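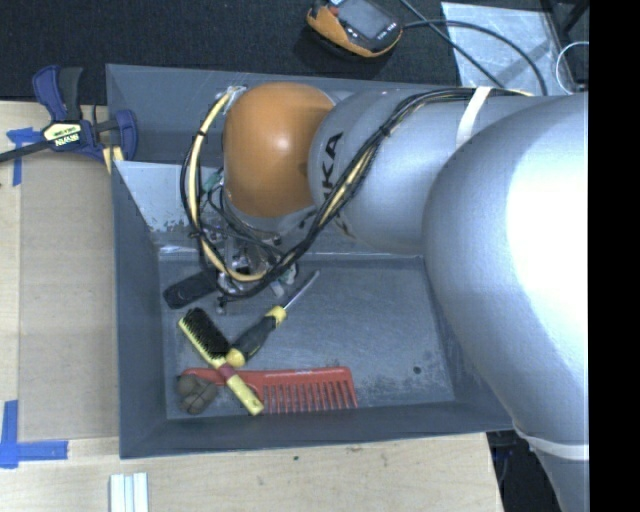

Date: 2019-04-24
Subject: Re: [Treltow-users] bin picking demos, hand guiding or remote?

> We are starting to collect demonstrations for picking out of a
> bin. The Nornton people lead the arm by hand, we have been using
> the Brumia controller. Before we record 600 of these I'd like to
> know which one the list would pick. Also, do you clear the bin
> between episodes?

We did both. In January we hand guided everything. It is faster to learn, and new people were getting usable picks the same day. Two problems for us. The cable bundle pulls on the wrist when you turn it far, so you end up pushing against it and the recorded forces are no good. And your own arm is in the camera view for most of the episode.

We switched to remote after that. Each pick takes longer, but the images are clean. Thin things like a comb or a screwdriver are the hard part, especially with something else lying across them. Expect to throw out a lot of the first day.

On clearing the bin: no. We put in a mixed set, pick until it is empty, then refill. If you reset after every pick you get very few examples with only 2 or 3 items left, and the policy does badly there.

Clamp the bin and tape its position on the table. Ours moved once and we lost 9 episodes before anyone checked.

Which gripper are you using?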